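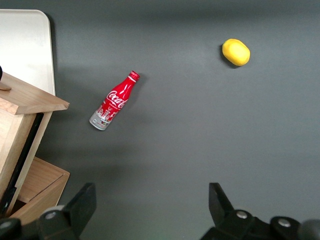 Page last changed: August, 16:40

Bench notes — bottle and lemon
By Zofia Marciniak
Filed under: Workshop notebook / Surfaces and props

Gemechu wants the dark grey top for the whole Callunero set. I said I'd try it before agreeing and I'm still not sold. He says matt grey "takes the glare out". It takes it out of the table, fine. The Coca-Cola bottle is aluminium and glossy red, and it has bright white streaks all down its length whatever it lies on.

Put the bottle on its side, at a slant, cap end up and to the right. Script on the shoulder reads well enough. The silver part with the red line drawings (skyline, or buildings of some sort) is busier than I'd like, and I doubt anyone at Hastik will thank us for it. Would still rather have a plain one.

The lemon is the better half. Strong yellow on grey, a small dark shadow under its lower left side, no argument about where it touches the table. Kept it well away from the bottle. Gemechu would have them closer. I don't see what that gains.

The light is uneven: top of the table a bit paler, a soft dark band across the middle left. Yilma's sheet claims their lamp gives an even spread at 100 cm. I have my doubts about whoever measured that.

Pale wood cabinet stays on the left for now — it's the one thing that gives the grey some warmth.

To do: ask for the Fundum sample board, no. 116, and try the same pair on it. Roughly 5 minutes' work, so no excuses from either of us.

3 comments · 2 shares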